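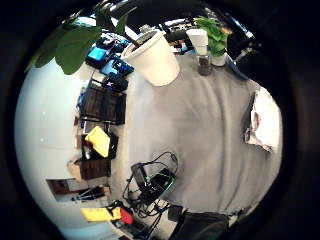 In Defense of the Dull Apartment

Every holiday rental listing I read promises me an experience. The one I booked in Skedivthorpe last October offered "coastal soul," which came to a driftwood sign, a ukulele with two strings, and a kitchen drawer containing a single corkscrew. For 725 a week I would have traded the soul for a can opener.

My friend Abla Kanaan rents out two places in Gosham, a 14-minute walk from the beach. She timed it herself, uphill, with groceries. Her listing says exactly that, plus the fact that the bedroom faces the bins. She gets fewer clicks than her neighbors and the same guests every summer.

I wish more owners would try it. Tell me whether the shower holds a temperature. Tell me how many pans there are and if any of them has a lid. I don't need to know that the village is nestled. They are all nestled. I have yet to find a village on this coast that was left lying out in the open.

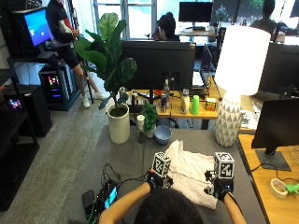 What I want on arrival is a key that turns, a bed made with sheets that fit it, and enough towels for the number of people who paid. Raed Nimri, who manages the Ferraro building and has answered the phone to me more often than he'd like, thinks I should stay in hotels. He may be right. But hotels have started doing it too. The last one left a card on my pillow inviting me to "arrive within myself." I had arrived on the 10 o'clock bus and wanted a sandwich.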